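Chapter 7
Folding and Flat Storage

What this chapter covers
Why people fold
The three folds you will be taught, and what each one costs in time
Laying out a T-shirt
Claims about wrinkles, space and fabric wear
Record keeping for the chapter exercise

Most of the advice you have been given about folding clothes has never been tested by the person who gave it to you. Your parents folded a certain way because a shelf in their house was a certain depth. A shop folds a certain way so that the print on the chest faces the customer. A magazine recommends a fold that photographs well in a drawer with nine matching shirts in it, and your drawer probably does not have nine matching shirts in it. None of these people are lying to you. They are answering different questions from yours, and they rarely say which question it was.

So before we get to any method, we should ask what a fold is supposed to do. A folded garment takes up a known amount of room. It can be picked up and moved without coming apart. It can be found again. If it also comes out of the drawer fit to wear, good, but that last point depends far more on the fabric, and on how long the garment sat in a heap before anyone got to it, than on the fold itself. Students tend to resist this. They have been told that a careful fold prevents wrinkles. A fold is a wrinkle, put where you want it.

7.1 The flat start

Nearly every folding method for a T-shirt begins with the shirt spread out on a flat surface. Instructions usually pass over this in half a sentence ("lay the shirt flat") and then spend a page on the folds. In our view the proportions are backward. Watch someone work through a basket of laundry and you will see that the folds go quickly and the laying out does not. Cotton jersey does not want to lie flat. It bunches in the middle when you pull at one end, the sleeves tuck themselves underneath, and the hem rolls.

The usual order is to find the collar first. A crew neck is the easiest landmark on a plain shirt. The ribbed band is thicker than the cloth around it and keeps its curve when the rest of the shirt has lost its shape, and on many shirts there is a label sewn just inside the back of the neck, so you can tell front from back at a glance. From the collar you find the shoulders, and from the shoulders you can pull the sleeves out to the sides.

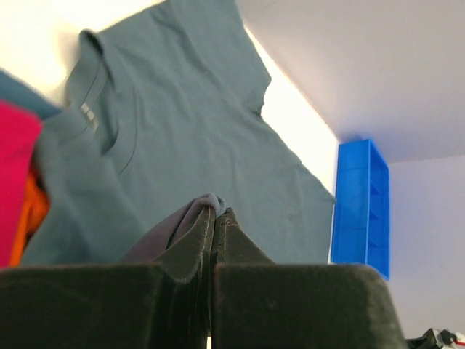 Whether every crease then has to be smoothed out is another matter. Liliana Caruso's folding manual, which the Sendmont course used for years and which earlier editions of this book leaned on heavily, tells the reader to stroke the shirt from the center outward until "no line remains." We asked students to try it. On a worn cotton shirt, fine lines remain however long you stroke. What does make a difference is the larger bunching, where a loose handful of cloth has gathered across the chest or belly. Leave that in and the sides will not come over evenly. Take it out and stop there. The small creases can be ignored unless you mean to iron, in which case you should not be folding yet.

A second point about the flat start concerns dark things. Gray, charcoal and black garments are hard to tell apart in a pile, especially in the evening, and it is common to take hold of a corner believing it belongs to the shirt in front of you when it belongs to something else. Pull a corner clear before you fold anything over it. This sounds too simple to print. In our first trial it was the most frequent cause of a fold having to be undone.

7.2 Do folds save space?

Books that recommend folding shirts into upright packets often claim large savings. We have seen "up to 61 percent" repeated in several places, never with a description of the drawer, the shirts, or what they were being compared with. Compared with shirts thrown in by the armful, almost anything saves space. Compared with an ordinary flat stack pressed down by hand, the saving is much harder to find. The cloth has the same volume either way. What changes is the air, and whether you can see the shirt at the back.

Being able to see it is a real benefit, and you may decide it is enough. But it should be argued for under its own name. When you read a claim in this field, look for the comparison. If there is none, write "no comparison given" in the margin and move on.

7.3 The Messina trial

The only trial we discuss at length is the one run at the Messina laundry room, where 728 shirts were folded by three methods and stored for the month of June. The results are in Table 7.1. Read them with some care. The people folding knew which method was supposed to win, the shirts were of mixed age, and the Bendater shelving used for the flat stacks was deeper than the drawers used for the others. The authors mention the last of these in a footnote. They do not mention the first.

Before you turn to the table, do the following with one of your own shirts. Spread it out. Note how long the laying out takes, and then separately how long the folding takes. Repeat with a heavier shirt and with one that has been at the bottom of the basket. Enter the times in the Drernach record sheet at the back of the book, and leave blank any column you did not measure.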